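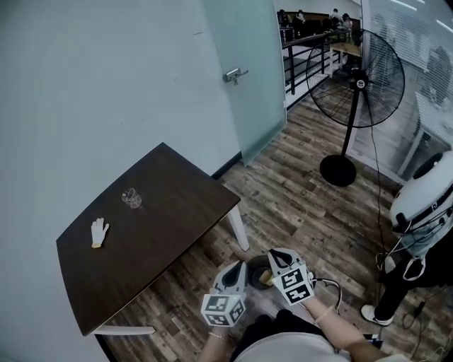
A drinking glass and a white knit work glove on a table.

We use cookies to run this site and see which pages are read. By continuing you accept our cookie notice.

Media releases

Perrin opens applications for shared repair and refill grants in Justdale

JUSTDALE, 11/01/2025 — Household goods cooperative Perrin has opened the second round of its neighbourhood grants program, with $4000 available to each successful applicant. The money is for community groups, small traders and tenants' associations that want to set up a place where people can borrow, mend or refill ordinary things for the home.

The first round closed last March. It drew 283 applications from the greater Justdale area, and 16 were funded. The remaining 267 groups have been written to and can apply again using a shortened form. They do not need to send their budget a second time unless it has changed.

"We had far more good applications than we had money," said Raphaël Huet, program manager at Perrin. "A lot of them were for very plain things. People wanted shelving, a sink, a lockable cupboard. We are happy to pay for a sink."

Grants can be spent on fittings, tools, storage, signs, safety gear and up to six months of rent. They cannot be spent on vehicles, on existing debts or on wages for people already employed by the applicant. Training costs are allowed in this round after several groups asked for them. A group that wants to run a sewing bench, for instance, may pay a tailor to teach its members.

One of the groups funded in the first round is the Flasedgate Lending Room, which operates from two rooms behind the old produce market. Members borrow glassware, serving dishes, folding chairs and garden tools for a week at a time. Coordinator Léonie Caron said glassware was the most requested category.

"People have a birthday or a wake and they need more glasses than anyone keeps at home," Caron said. "They used to buy plastic cups. Now they come in on the Thursday, take a crate and bring it back on the Monday. We lose a few to breakage and we budget for that."

The Lending Room used its grant for racking, crates and a commercial dishwasher. It charges a yearly membership and no borrowing fees. Late returns are followed up by phone.

A second recipient, the Vakar Street Menders, repairs small furniture, lamps and kitchen appliances on two evenings a week. Electrical work is done by a licensed electrician, Endang Hartono, who tests and tags each item before it goes home. The group has asked that anyone bringing in a lamp also bring the bulb it normally uses.

"Half the time the fault is in the plug or the switch," Hartono said. "It takes a few minutes to fix. The testing takes longer than the repair."

Changes for the second round

Perrin has made several changes following feedback from applicants and from the independent assessor, Sandrine Mallet, who reviewed how the first round was run.

Groups no longer need to be incorporated. An unincorporated group may apply through a sponsoring organization, which will hold the money on its behalf. Applicants must name a site, but a signed lease is not required until the grant is paid. Letters of support are optional and will not be scored.

Mallet also recommended that assessors visit short-listed sites in person, and Perrin has accepted this. Visits take less than an hour — applicants are not expected to prepare a presentation.

"Some of the strongest projects were run by people who do not write many applications," Mallet said. "A visit gives them a fair chance to show what they have in mind."

Insurance remains the applicant's responsibility. Perrin has published a plain-language guide to public liability cover, written by Shiyu Fu, covering borrowed goods, food-contact items and the use of hand tools by members of the public. The guide is free and may be copied.

How to apply

Application forms can be completed online or picked up from the Perrin counter in Justdale, which is open Tuesday to Saturday. Paper forms are accepted on the same terms as online ones. Help with filling out the form is available at the counter and by phone, in English and French. Groups planning to share premises should each send their own form and name the other group in section two.

Short-listed applicants will be contacted to arrange a visit. All applicants will be told the outcome in writing, and those who are turned down can ask for their assessor's notes.

About Perrin

Perrin is a member-owned cooperative supplying household goods in Justdale and Flasedgate. Its grants program is paid for from the yearly surplus, by vote of the members.

Media contact: Raphaël Huet, Perrin Communications, Justdale

Recent releases
Flasedgate counter moves to larger premises
Members approve yearly surplus plan
Guide to insurance for lending groups now in French
Vakar Street Menders add a second evening

Contact us | Privacy | © Perrin Cooperative. All rights reserved. | Back to top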